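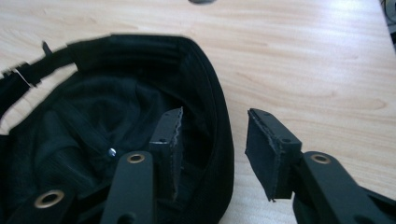

# The Skin Under the Hair

*In a small clinic in Drevdale, people come to talk about a part of the body that even their own doctors often forget to look at.*

The waiting room of the Adomaitis Clinic has 15 chairs, and in the morning most of them are taken. People sit with some distance between them. A few keep their hats on until the door of the consulting room is closed behind them, and the staff never ask them to take the hat off before that moment.

The clinic treats diseases of the scalp. This sounds like a narrow subject, and I thought so too when I first took the bus up from Floltville to see it. I had expected to hear about dandruff. I did hear about dandruff, but also about psoriasis, allergic reactions to hair dye, infections of the hair roots, and several kinds of hair loss that leave scars and cannot be reversed once the scar is there.

It is this last group which made the clinic necessary. When a hair root is replaced by scar tissue, no hair will grow from it again. Treatment can slow the disease or stop it, but it cannot bring back what is already gone. For this reason the months before the first appointment matter very much, and they are often lost. A patient tries a new shampoo. Then a friend recommends an oil. Then comes a blood test for iron, which is normal, and everybody feels calm for half a year.

## A long first visit

A first appointment takes one hour. The doctor begins with questions, and many of them have little to do with hair. Has there been a fever, an operation, a birth? Which medicines were started or stopped in the last year? How is the hair washed, dried, tied and colored? Does the scalp burn, or does it itch? Patients are sometimes surprised that these two feelings are written down separately, but burning and itching can lead the doctor in different directions.

After that comes the examination with a dermatoscope, a small magnifying instrument with its own light. The doctor parts the hair in lines from front to back and looks at the skin between. Redness around a single root, fine scales, short broken hairs or the absence of any opening in the skin can all be seen in this way. If the picture stays unclear, a small piece of skin is removed under local anesthetic and sent to a laboratory. The wound needs one or two stitches and it heals well in most people.

I was allowed to sit in on one visit, with the agreement of the patient. She was a teacher in her fifties, and she had noticed that her hairline was moving back. What I remember best is how quiet she became when the doctor touched her head. Later she told me it was the first time in three years that someone had looked at it in good light.

## Who comes, and from where

In its last yearly report the clinic counted 2203 appointments. Of these, 557 were first visits. In 114 of the new patients a scarring form of hair loss was found, which is a high share, but the doctors warn against reading too much into it. The clinic receives the difficult cases of the whole region, so its numbers do not show how common the disease is in the general population.

Two thirds of the patients are women. Men come later, and they come with more advanced disease, perhaps from a belief that losing hair is simply what happens to a man.

Once a month, at six in the evening, a support group called Tesell meets in the same building. Its members exchange practical knowledge that is hard to find in a medical textbook: how to tell a hairdresser, what to say to a child, which lining of a wig is bearable in summer. The doctors are not invited, and they seem to think this is correct.

## The treatments

Treatment depends on the diagnosis. For inflammation there are steroid lotions and injections, and tablets when these are not enough. Some patients need an antifungal medicine, and some need only to stop using one product. Progress is slow, and it is judged with photographs taken every few months under the same light.

The teacher I met started treatment in November. She has been back twice. Her hairline has not moved since the first photograph, and her next appointment is in the spring.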